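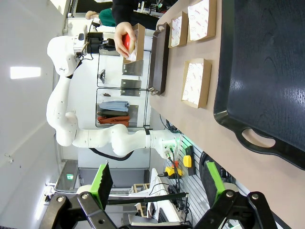 2019-09-05

Packing trials for the Moleo gift sets, carried on from Tuesday. Kraft boxes are on the big table in two sizes, lined with the white paper with the red print. The black wood-grain tray stays on the table, it holds a full set and has the cut-out handle. The narrow brown one with two handles is for Jenov and shouldn't be used for ours.

Did 17 small boxes before lunch. Liner creases at the corners if it goes in flat. Folding it once over the edge of the table first gives a clean rim, and 4 of the last batch needed no trimming at all.

Large boxes slower. The Dal Bello liner sheets are 8 mm too long on one side — trimmed them with the bench knife, but this wants doing at the supplier. Wrote to Risuvska about it, no answer yet.

Cloths: folded in thirds, then half. Order on the shelf is light blue, dark grey, orange-red from the top, please keep it that way so the list matches. The orange-red is a bit thicker and pushes the lid up in the small box. Try it in the large one.

Almost 41 liners left by the end of the day. Not enough for a full run.

To do:
new blade for the bench knife
ask for liner samples without print
weigh one packed box of each size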